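## 4.2 Sentencing outcomes in the refund-fraud sample

Draft as of October, numbers still to be checked against the docket sheets.

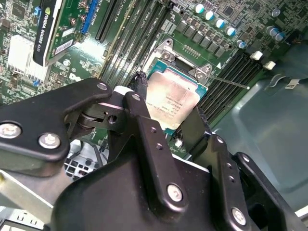

**Figure 3.** Motherboard with processor.

Refund fraud against small sellers is charged mostly as wire fraud, and sentences in our sample run shorter than the loss amounts would suggest. We coded 600 case files. Of these 78 involved computer parts, the category with the highest loss per victim. Typical pattern — defendant orders a motherboard like the one in Fig. 3, claims a defect, ships back a different and cheaper board, keeps the refund. Serial numbers rarely recorded by the seller at the time of sale. So intent is hard to prove from the return alone, and prosecutors lean on messages and bank records instead.

Restitution was ordered in most of the parts cases but collected in few. Puma (Walter Puma, working notes) argues that the gap comes from late asset freezes. Our coding partly supports this. Where accounts were frozen before indictment, victims recovered more; where the freeze came after the plea, next to nothing. The effect holds for single defendants and is weaker for groups, probaby since group cases have money spread over more accounts. We did not test this.

Three marketplaces supplied return logs: Tosel, Climero and Wondo. Apaza declined. The Tosel logs have 2046 flagged returns, and matching them to court files was done by hand, by name and shipping adress. False matches are possible, esp. for common surnames. Climero deletes logs early, so older cases are thin there. Wondo logs usable as is.

Two limits. First, only convictions — dismissed and diverted cases are not in the files, and diversion seems common for first offenders. Second, loss amount is taken from the plea agreement, a negotiated figure and usually on the low side. Section 5 reruns the models with the loss stated in the indictment. Plea figures are kept in the main tables for comparability with earlier work on identity theft.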